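4.2 Breakfast and the decision to come back

We turn now to the part of the guest interviews that surprised us most, and that we had very nearly left out of the interview guide altogether. When we began visiting small inns in the Hunham valley, we expected people to talk about the rooms, the price and the view, and of course they did. But when Lumturie Karagiannis went back through the transcripts in May, she found that guests who had stayed more than once kept drifting toward the breakfast table, whatever question they had been asked. A question about parking would end in a story about plum jam.

The guest survey, which drew 851 usable replies, bears this out to a fair degree. Of these, 330 came from people who had already stayed at the same inn at least once before, and it is this group we lean on in the present section. We asked them to name, in their own words, the one thing they would miss if it were gone. Answers were coded separately by Milovan Spahić and Jericho Pangilinan, who then sat down together and talked through every case on which they differed (a slow business, but a pleasant one, and we would do it the same way again). Breakfast was the most common answer at the Widosetti and at the El Idrissi, while at the Kiker guests more often named the porch.

It would be easy to read this as a simple matter of good cooking, and we want to be a little careful here. The owners we interviewed spend quite different sums on the morning meal, and two of the best loved breakfasts in our study were also among the plainest: fruit, bread, eggs, and coffee in a pot that stayed on the table. What repeat guests described was mostly the company. They remembered being asked how they had slept, and they remembered other guests, sometimes by name, years later. One woman at the Kiker told us she had planned three summer trips around a couple she first met over toast.

The owners see it somewhat differently. Several worry that a shared table puts off younger travelers, who may want to eat early and get out on the trails, and the El Idrissi has begun setting out a few small tables by the window for that reason. Among the 58 guests who told us they had used them, 44 said they would choose a small table again, so the worry is clearly not without grounds. We come back to this tension in Section 5, where we look at how the layout of the dining room changes with the seasons.

Figure 3. Fruit on a pink patterned cloth. The owner interviews on the morning meal are treated in Section 4.3.
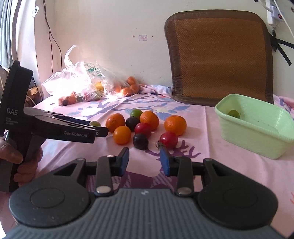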